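Weltham Residents' Newsletter seeks a part-time editor

Posted August 29, 2022

The Weltham newsletter goes out to 600 households, most of which open it to check whether their letter got in. Our last editor moved to Kondik for the quiet, and we are looking for the next one.

You will collect copy, cut it, and take the phone calls from people whose copy was cut. The parking column arrives at 4000 words every month and leaves at 545. Its author has strong feelings about this and a good memory.

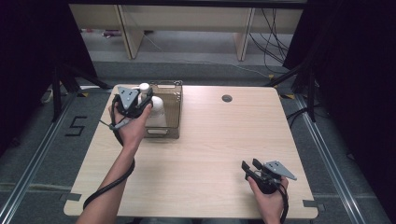 What we need

Someone who can spell Kılıçarslan Street with all its dots, or without them where they don't belong. Some experience with layout. Patience with recipes that leave out the oven temperature.

What we pay

$1465 per issue, plus a desk by the radiator that works.

Send a letter and one page you have edited, before and after, to the Cuder Building front desk. We will notice typos.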